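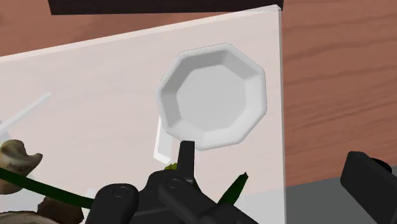
The Metlow tableware works runs its visitor tour at 8 a.m., before the second kiln is loaded. Our group was led by Kerstin Nygård, the production engineer, and started in the slip house.

Clay body arrives as powder and is blended with water in a covered tank. The slip is sieved, passed over magnets to remove iron, and pumped to the casting hall through a heated line. Iron that gets through shows up as brown specks after glazing, and a white plate with specks goes to the seconds shelf.

Round plates are formed on roller heads. Straight-sided shapes cannot be turned, so they are pressure cast in resin molds. A mold closes, fills, holds under pressure for 8 minutes and opens. The piece is then lifted out on a vacuum pad and its seam is sponged by hand. Nygård said corners are the main source of loss: they dry faster than the well, and the rim can lift. The works now dries these shapes under perforated covers, 56 to a cart.

Glazing is by spray. On faceted rims the glaze tends to thin at the ridges and pool where the facet meets the well, so Behrouz Safavi's team adjusts the nozzle angle for each pattern. He keeps test tiles from every batch in a drawer by the booth, labeled in pencil.

The kiln hall was the loudest stop, and hearing protection was handed out at the door. The tunnel kiln holds 54 cars. We were allowed to the exit end only.

The tour closes in the sorting room, where each piece is tapped and checked under a side lamp. Seconds are sold from a counter by the gate, cash or card, closed Sunday.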